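Virkar opens repair and refill counter for kitchenware at Nygård site

PRESS RELEASE
For immediate use
January

Virkar, the household goods maker, will open a repair and refill counter at its Nygård works this month, the company said today. The counter will take in worn or damaged kitchenware from the Gruvwood range and will sell spare parts direct to the public for the first time.

The service covers 76 products in the current Gruvwood catalogue, along with all earlier versions of the same items going back to the launch of the range. Customers can bring pieces in by hand or send them by post using a label printed from the Virkar website.

The counter will be open from 8.30am to 4pm on working days. It is in the former dispatch office, on the left of the main gate, and has its own entrance from the street. There are six parking spaces in front of the building and a bus stop on the Brondedby road, a short walk away.

What can be repaired

Repairs fall into three price bands. Band A covers small jobs done while the customer waits, such as new feet for chopping boards, replacement lid knobs and the tightening of pan handles. Band B covers work that needs the item to be left overnight, including re-oiling and sanding of wooden boards and bowls. Band C covers anything that has to go back through the workshop, such as the regrinding of knives and the refitting of drawer runners in the Gruvwood bread bin.

Ceramic items cannot be repaired. Chipped or cracked mugs, jugs and bowls may be handed in at the counter and will be sent for crushing, after which the material is used as filler in paving. A customer who hands in a damaged ceramic piece will receive a voucher towards a replacement from the same series. One voucher is given per piece and it is valid for six months.

Non-stick pans are accepted for handle repairs only. Virkar does not recoat pans and has no plans to do so.

Spare parts

The counter will stock 284 spare parts on opening day. Most are small: screws, washers, seals, knobs, hinges and hanging loops. Larger parts, such as glass lids and steamer inserts, will be held in the main store and can be fetched within the hour.

Parts for products that have left the catalogue will be kept for as long as stock lasts. Where a part has run out, staff will look for a current one that fits. A fitting list is being prepared and will be put on the website in stages, starting with the storage jars — the product that brings in the most requests.

Part numbers are stamped on the underside of most Gruvwood items. On older pieces the number may have worn away, and customers are asked to bring the item with them or to send a clear photograph with a ruler laid alongside.

Refills

The refill side of the counter will carry board oil, beeswax polish, descaler powder and washing-up liquid. Customers may use any clean container with a lid that closes. Containers are weighed empty and again once filled, and the price is worked out by weight. Virkar will also sell a 300 ml glass bottle with a pouring lid for those who come without one.

The board oil is the same oil used in the workshop. It is food safe and contains no nuts. Oil and polish can be bought at the counter only and will not be sent by post.

A trial at Brondedby

The decision to open a permanent counter follows a trial at the company's shop in Brondedby, where a repair table was set up beside the tills. During the trial, staff handled 2843 requests. Band A jobs made up the largest share, followed by requests for seals and lids.

Nuwan Sivakumar, who will run the new counter, said the trial had shown where the delays were.

"We had the parts, but they were in a warehouse in another town," he said. "People would come in with a jar that needed a seal and we would have to ask them to come back the week after. At Nygård the parts are behind the counter."

The Brondedby table will stay open for handing in and collecting items. A van will run between the two sites twice a week. Items left at Brondedby should be allowed an extra three working days.
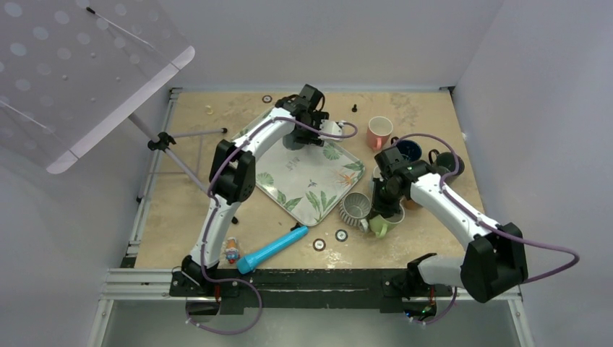
Zsolt Virág said the most common question during the trial had been whether a repair would cost more than buying the item new, and that for Band A and Band B work the answer was no in every case. For Band C, he said, customers will be given a price before any work starts and can take the item away again at no charge.

He added that knives were the exception people should know about. "A small paring knife can only be reground so many times before there isn't enough blade left," he said. "If we think it's at that point we'll tell you."

Guarantee

Work done at the counter is guaranteed for 12 months. The guarantee covers the repair and any part fitted, but does not cover damage caused by putting wooden items in a dishwasher. The original product guarantee is not affected by a repair made at the counter. Repairs made elsewhere with parts bought from Virkar are covered for the part only.

Proof of purchase is not needed for a paid repair. It is needed for any claim under the original guarantee.

Prices and booking

A full price list will be displayed at the counter and published on the website on the day of opening. No booking is needed for Band A jobs, refills or parts. Customers bringing in more than five items at once, including cafés and schools, are asked to get in touch beforehand so that a time can be set aside.

Payment is by card or invoice. The counter does not take cash.

Notes for editors

Virkar makes kitchenware and storage products for the home. Its works and main store are at Nygård, and it has a shop in Brondedby. Gruvwood is its range of boards, pans, jars, knives and tableware.

Interviews can be arranged through the Virkar press desk at Nygård. Visits to the counter before opening are possible in the mornings, by arrangement. Closed shoes are required in the workshop.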